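Pre-purchase inspection checklist: hand-held grippers and bench cells
Print this page | E-mail this page
Reading time: 3 minutes

Updated July 2019

Use one sheet per unit, before the purchase order is signed. Mark each line OK, FIX or REJECT and write a comment for anything other than OK.

1. Quote and budget
[OK] Written quote on file. Drodik quoted 1320 per hand-held unit, pads included.
[FIX] Spare pads priced separately. Comment: Hassanpour lists a pad set at 81, but the quote does not say how many pads are in a set. Ask before ordering.
[OK] Delivery to the Vavavdale site included.
[FIX] Budget line for repairs. Comment: we put in 300 per unit for the first year. The February order had no repair line and the money came out of training.

2. Guards and pinch points
[OK] Fingers stay clear of the linkage when the hand is in the normal position.
[FIX] Pinch point warning in the manual. Comment: the warning is there, but only on the last page. Supplier to send a label.
[OK] No sharp edges on the housing.

3. Pins and joints
[OK] All pins seated, none standing proud.
[OK] No side play in the arms when closed by hand.
[REJECT] Spare pins in the box. Comment: none supplied. Do not sign for the full kit until they arrive.

4. Pads and grip
[OK] Pads flat and fully bonded.
[FIX] Test with thin and slippery packaging as well as boxes. Comment: most of our items are bagged, and a gripper that only handles cartons is no use to us. Add crumpled plastic bags to the test set – the supplier's demo used blocks.

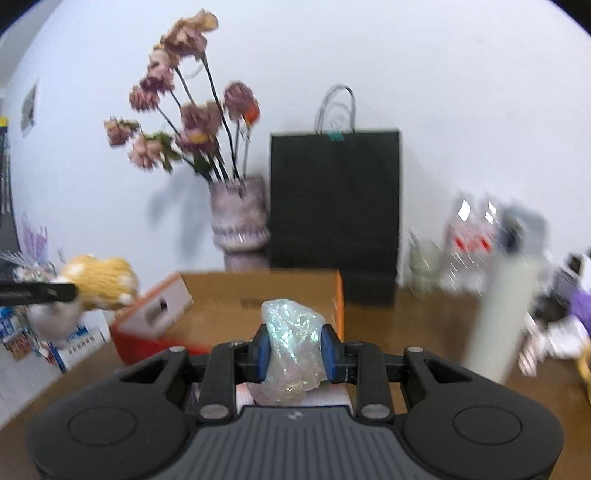 Keep the test table mixed. Soft toys, printed cartons and jars should all be on it, and the same items should be used for every unit so the comments can be compared.

5. Table and work area
[OK] Table steady, no wobble under hand load.
[FIX] Storage for units between shifts. Comment: a wall rack from Aletti would do. Not yet in the budget.

6. Sign-off
Total for one unit with one pad set: 1401. Repairs are extra. Hold the order until sections 3 and 4 are cleared.

Comments (3)

benchside: Does the 300 cover pads as well? We go through them faster than anything else.

Reply from the editor: No, repairs only. Pads go under consumables.

t_orchard: Please add a line for weight. Two hours with one of these and you feel it in the wrist.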